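The joy of a gridded worktop

Hòa Bạch has cut patterns on kitchen tables and floors for years, and she'd still choose a plain white top with squares on it over anything fancy. I'm a convert! You lay a sleeve down, glance at the lines and know it's straight.

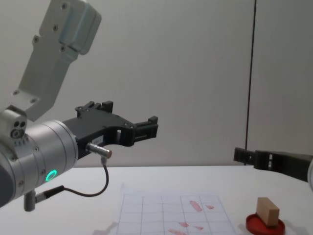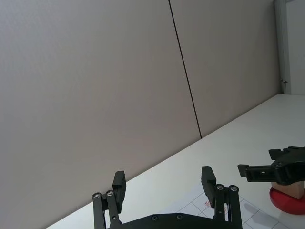
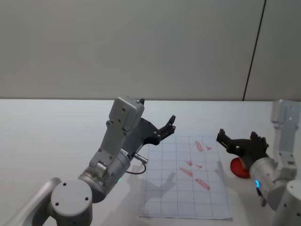

Second and third pictures: white tabletop, thin grey grid — bliss.

Her own sheet, from Brovley, is 50 cm wide.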